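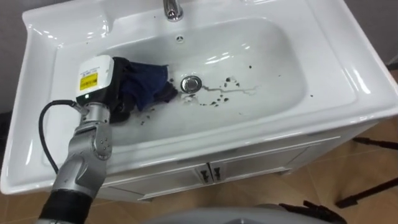 How big should the battery bank be on a boat you live aboard?

Big enough to cover a full day of what you use, with half the capacity still left when you go to bed, according to Biljana Stojanovska. She has been wiring boats at the Trarngate marina for 12 years and gets asked this more than anything else.

"People want a number from me over the phone," she said. "I can't give them one. I ask what fridge they've got and whether they work from the boat, and usually they have to go away and look."

Her method is pencil and paper. Write down every item that runs off the 12 volt side, what it draws in amps, and how many hours a day it runs. Multiply across, add down the column, and you have your daily amp hours. The fridge is nearly always the top line. Water pumps draw a fair bit but run for minutes at a time, so they count for less than owners expect. A laptop charger left going through an inverter all day is often the surprise.

"The inverter uses power just being switched on," she said. "I write it on the list as its own item. If you only need it for an hour, turn it off after the hour."

For lead-acid batteries she plans on using half the rated capacity and no more. Lithium can be drawn down further, but she tells owners to read the maker's figures and to budget for the charging gear as well as the batteries. An older alternator can overheat if it is connected straight to a lithium bank, and she fits a DC to DC charger between the two.

We spoke in her workshop, where she had an old Stornik battery monitor open on the bench. She fits a monitor before she'll sell anyone more batteries.

"Half the time the bank's fine and the charging's the problem," she said. "I had an owner at the far pontoon who bought batteries twice in 2 years. They were never getting to full. He'd run the engine an hour, see the voltage come up and think that was it."

Voltage with the charger running says very little, she explained. It needs to be read with the batteries rested and nothing drawing from them. A monitor with a shunt in the negative cable keeps a running tally of what goes in and out, and that is the reading she trusts. Every load and every charger has to come back through the shunt. Where someone has run a bilge pump straight to the battery post, its draw never shows up in the tally.

She had plenty to say about cable. Undersized cable is the fault she meets most on boats fitted out at home, particularly on long runs to a fridge in the galley.

"You measure there and back," she said. "The fridge might be 6 metres from the battery, and that's 12 metres of cable. I've seen it sized for the one way, and then the fridge cuts out at night and they blame the fridge."

Fuses go as close to the battery as they can be fitted, and they are chosen to protect the cable. She labels both ends of everything. On a recent rewire of a 36 foot cruiser called Zusitz she pulled out cable that had been cut and left live behind the lining, with tape over the ends. The owner had bought the boat in October and had no wiring diagram. He has one now, laminated, inside the panel door.

Solar comes up in most conversations. She is in favour of it, with a caution about winter. Panels that carry a boat through summer may bring in very little on short grey days, and a liveaboard still needs shore power or engine hours to get through. Shade from a boom or an aerial matters too, even a narrow strip of it.

Asked about brands, she was reluctant. She stocks Prajapati isolators and busbars and is happy with them, but said the make matters less than the crimps. She uses a proper ratchet crimper with adhesive-lined heat shrink, and has no time for household connector blocks on a boat.

"They work loose and they go green," she said. "I've got a jar of them."

Her advice for anyone starting out is to do the list first, fit the monitor second, and live with it for a month before spending on batteries. Shore power and anything else on the mains side should be left to a licensed electrician. She holds the licence herself and still has her own boat's mains work checked by somebody else.

The workshop is open to callers in the mornings. Bring the list.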